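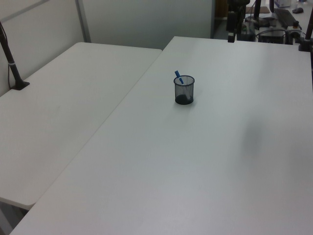
Pen holder on the white table, one blue marker or pen.

I have gone back to keeping my meter readings on paper. The spreadsheet was fine until November, when I changed the column for gas from cubic feet to cubic metres and forgot that the older rows fed the same sum. It took me two evenings to find the fault, and the yearly total was out by 687 units.

The new method is a ruled notebook with 4 columns: date, reading, difference, initials. Readings are taken on the same day each week, before breakfast. The last entry, Tue 30 June, was 1684. Differences are worked out by hand and checked the week after, when the page is open anyway.

Ink matters more than I expected. Pencil smudges on the left-hand pages, and gel pens mark the sheet behind. A plain ballpoint does neither. Ilse Hollmann, who read meters in Waken for years, wrote to suggest crossing out errors with a single line so the old figure stays legible. I now do this.

One open question is the water meter, which sits under a cover in the pavement and fogs up in cold weather — I may log it monthly.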